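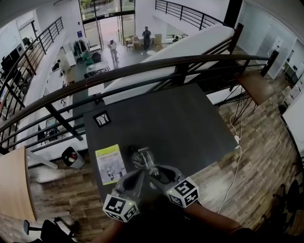

Clear glass on a dark tabletop, upper level, beside the railing.

Care of Tables, Glassware and Floors on the Mezzanine
Household Notes, Travach House

These notes are issued to residents and staff who use the tables on the upper level. They replace the single sheet kept at the front desk. The same methods will serve in any home with a loft, a gallery or an open landing, and readers from elsewhere are welcome to use them. The notes were prepared by Flor Usuga and revised in May by Yurani Nina, who added the part on cables.

Glassware near an edge

A clear glass on a dark table is easily overlooked, particularly in the late afternoon, when most of the light comes from the entrance side of the building. Glasses and jars should be set down at least a hand's width from the edge. On a square table the best position is toward the middle, on the side away from the railing.

No glass, cup or jar is to be placed on the handrail at any time. The rail is curved on top and the lower floor is in constant use. This applies equally to phones, keys and small plants.

When carrying glassware upstairs, use a tray with a raised lip and keep one hand free for the rail. Two short trips are preferred to one full tray. Tall glasses travel best on a folded dish towel, which keeps them from sliding as the tray tilts on the steps.

Should a glass break, ask those seated nearby to remain where they are until the floor has been cleared. Pick up the large pieces with thick gloves. Gather the small ones with a dustpan and a stiff brush, then press a damp paper towel over the area and discard it. Wrap everything in newspaper, tape the parcel closed and mark it before it goes out with the trash. Do not put loose glass in the small bins. Check the lower floor directly beneath the railing as well, and warn the person at the desk before going down to look.

Dark tabletops

Dark gray surfaces show dust, rings and fingerprints sooner than light ones. Daily care is simple:

Remove booklets, papers and cups.
Wipe with a soft cloth wrung nearly dry in warm water with a drop of dish soap.
Wipe again with plain water.
Dry at once with a second cloth, working in one direction.

Streaks on a dark table are nearly always soap that was not rinsed away. A cloth dampened with one part white vinegar to four parts water will lift them from most sealed tops. Vinegar must not be used on stone or waxed wood. Where the material is uncertain, test a spot on the underside.

Labels and tags that have been fixed to a surface are to be left in place and wiped around. Sticky residue from old tape may be softened with a little cooking oil, left for ten minutes and washed off with soap.

Printed matter

Booklets left lying flat on a table collect moisture from the bottoms of glasses. Keep reading material and drinks at opposite ends. If a booklet does get wet, blot it without rubbing, place paper towels between the damp pages and lay it under a heavy book overnight. Change the towels once before closing. Colored covers may bleed onto light wood, so a sheet of plain paper should go underneath.

Cables across the floor

A white cable on brown and gray planks is visible enough by day and much less so in the evening. Any cable that leaves a table should drop straight down at the leg, held there by a loop of soft tape, and then follow the wall or the foot of the railing for as much of its length as possible. Where it must cross open floor, lay a flat cable cover over it. A rug is not a substitute.

Joints and connectors should sit where they will not be stepped on or reached by a mop. Unplug before wet cleaning, and wind the cable in wide loops. Tight winding around the hand or elbow damages the wire inside over time.

Plank flooring

Wood-look planks are hard-wearing but dislike standing water. Sweep or vacuum first, using the brush head, and follow with a mop that is damp to the touch. One bucket is sufficient for the entire upper level if the water is changed halfway. The measure used here is 1000 milliliters of warm water to one capful of mild floor cleaner; a stronger mix leaves a film that holds dirt.

Felt pads are to be fitted under the thin metal legs of chairs and inspected when the floor is mopped. Grit caught in a worn pad will scratch a plank more deeply than a bare leg. Replacement pads are kept in the Saltia drawer of the supply cabinet, with the spare cloths.

Always sweep away from the railing. Dust pushed between the balusters settles on the desks and clothing below.

Handrail and balusters

Dust the wooden rail with a dry cloth, then with one that is barely damp. Polish is not applied, as it makes the rail slippery. The black metal balusters are cleaned from top to bottom with an old cotton sock worn over the hand, which reaches all sides in one pass. Keep chairs a short distance from the railing so that their seats cannot be used as a step by children.

Small bins

A bin beside a table should be emptied before it is full. Liners are folded over the rim by the width of two fingers. Rinse the bin itself whenever food has been thrown away, and let it dry upside down.

Requests for cloths, pads or cable covers may be left at the front desk, marked for the Montoya supply room, extension 107.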